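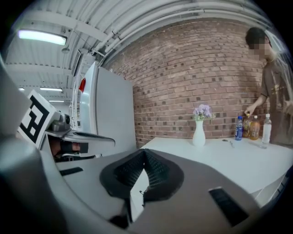 Most failures in a tabletop picking program come from perception, and most perception failures can be fixed before you touch the model. Start with what you put on the table. Opaque bottles with a label are easy, colored drinks are nearly as easy, and clear plastic is hard. With a row like this one, write your detector config so that the clear bottle with the white cap is found by its cap first and its outline second. The amber tea can be found by color alone against a white tabletop, but don't rely on color for it against a brick wall. Keep the vase of lavender in the class list even if you never plan to pick it up. A planner can only avoid what the detector reports.

These tips are for people running small manipulation projects at home or in a shared workshop, with one computer and no full-time software person. They come from the notes Hülya Değirmenci and I keep for our own setup. The tool names are ours, so substitute whatever you use.

## Before you record anything

- **Sync the clocks.** If two devices write to two logs, run the sync script every session. A gap too small to notice in playback will still put the hand position in the wrong place during a fast reach.
- **Lock exposure and white balance in the capture settings.** Auto exposure changes when the view swings from a wall to a lamp, and the marker tracker loses corners when that happens.
- **Set flicker compensation to match your mains.** In the US that's 60 Hz. Fluorescent tubes show up as slow bands in the video otherwise.
- **Write the tag size into the session file.** Measure the black square with calipers after it is printed and mounted. Printers scale things. Ours was shrinking tags by a hair for most of a month and every distance came out long.
- **Check free disk space from the script.** Have it refuse to start if there isn't room. A warning isn't enough when people's hands are full.
- **Name sessions by task and number.** We used to name them by mood. Finding anything took all evening.

## Markers

Square markers are cheap and reliable if you treat them well. Mount them flat on something stiff, with a white margin all the way around. The detector needs that margin to find the black border, and a marker trimmed right to the edge will drop out against a dark background.

Give every gripper its own ID and keep the list in one file that every program reads. We had the list copied into three places. The capture program was right, the playback program was right, and the calibration program had left and right swapped. It took Kaan Duman two evenings to find.

Don't smooth the pose until after you've thrown out the bad readings. A single flipped pose (the detector picks the wrong one of two possible tilts) will drag a smoothed path sideways for a good stretch on both sides. Our order is:

1. Detect corners.
2. Refine corners at subpixel level.
3. Solve for pose, and keep both answers.
4. Pick the answer closest to the last accepted one.
5. Reject any jump bigger than a hand could make.
6. Smooth.

Step 5 needs a real number. Film yourself moving as fast as you reasonably would, read off the top speed, and add a little. Ours lives in a settings file called `limits.yaml` with a comment saying where it came from.

## Cleaning up recordings

We call our cleanup tool Brenuron. It is a short Python program that reads a session, scores each clip, and sorts them into keep, look, and drop. You could write your own over a weekend. The scoring is very plain:

- share of frames with a visible marker
- longest gap without one
- number of rejected jumps
- whether the gripper opens and closes at least once

On the July batch it went through 677 clips and sent 198 to the "look" folder. Most of those were fine and just had one long gap where an arm passed in front of the marker. I'd still keep the threshold where it is. Looking through a folder of clips is boring, but a bad clip in training is much harder to find later.

Never let the cleanup tool delete files. It should move them, and it should write one line in the log saying why. Once a quarter we empty the drop folder by hand.

For gaps shorter than a few frames, fill in from the arm's motion before and after. For longer gaps, cut the clip in two. Filled-in motion looks smooth on a plot and teaches the controller to glide through the exact spot where it should have been slowing down.

## Windows, glass, and other bright things

A window behind the work is the most common reason a marker that tracks well at night stops tracking at noon. If the daylight falls behind the tag, the white cells bleed into the black ones. Closing the blind is the quick fix. The software fix is to meter on the lower half of the image only, where the table usually is, and let the window blow out.

Run your detector on a test session from each part of the day before you trust it. We keep a morning set, a noon set, and an after-dark set, and the nightly check has to pass on all of them. If it fails only at noon, don't retrain yet. Look at the exposure setting first.

Drawers need the same care. Treat a drawer as having a position, from shut to fully out, and don't settle for an open/closed flag. A desk drawer left partly open is a common state in a real room, and a planner that believes the drawer is "closed" will route the arm straight through the front of it.
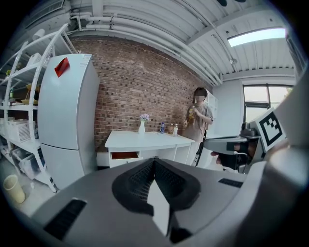 ## Planning and control

**Plan to a point above the object first.** Every pick in our planner has a waypoint straight above the target, then a slow descent. It costs a second or so per pick. Bottles standing close together are the reason it's there, as the side approach tends to knock one into the other.

**Make speed a setting in one place.** Ours is a single multiplier from 0 to 1. New code runs at 0.2 until it has finished the task ten times in a row.

**Keep people in the map.** If your detector finds a person, give them a generous keep-out zone and let the planner stop and wait when there's no route. Waiting should be a normal state with its own log entry. When we treated it as an error, the error handler tried to be helpful and replanned over and over until the computer's fan was the loudest thing in the room.

The keep-out zone is there for tidy planning. It doesn't replace the stop button, and the stop button should cut power in hardware with no software in between.

**Limit how far ahead the controller commits.** If your policy puts out a chunk of future motion, run only the first part and ask again. We run half. With the full chunk, the arm kept reaching for places where a bottle used to be.

**Log the command and the measured position separately.** If you log only one, you can't tell a bad plan from a loose belt.

## Simulated runs

Canpolat is the name of our simulated kitchen. It has a table, a fridge, a shelf, and not much else. Every change to the planner goes through 2,000 simulated picks overnight before it goes near the arm. It won't tell you much about vision, because simulated plastic is too clean. It is very good at finding routes that clip a table corner, and it catches typing mistakes, which are a bigger share of our bugs than I'd like.

Move the furniture at random between runs, even by an inch or two. Hülya added that after a planner passed every test and then turned out to depend on the table being exactly where it was in the first file.

## Small habits that save time

- Put the git commit in the header of every log.
- Save the settings file next to the recording, not just its name. Settings get edited.
- Keep one "golden" session that never changes and replay it after every update. If the numbers move, find out why before doing anything else.
- Use meters everywhere. If you must show inches, convert at the screen.
- Write rotations one way only. We use quaternions with w first, and there's a note saying so at the top of every file that touches them.
- Turn off automatic updates on the control computer. Do them on a quiet afternoon, then replay the golden session.
- Back up calibration files off the machine. They're tiny, and redoing them takes a whole morning.
- Plot before you tune. Five minutes with a position plot has beaten an evening of changing gains every time I've tried it both ways.

## If the tracker suddenly gets worse

Check these in order. The first few take seconds.

1. Wipe the lens.
2. Wipe the marker. Fingerprints on glossy paper glare.
3. Look at the exposure value in the log header and compare it with last week's.
4. Confirm the camera is at full resolution. Some drivers drop to a lower one after a bad cable connection and don't say so.
5. Replay the golden session. If it's also worse, the code changed. If it's fine, something in the room or on the rig did.
6. Print a fresh tag, measure it, and update the session file.
7. Recalibrate the lens.

Kaan's version of this list has "swap the USB cable" between 3 and 4. I've moved it there in my copy too.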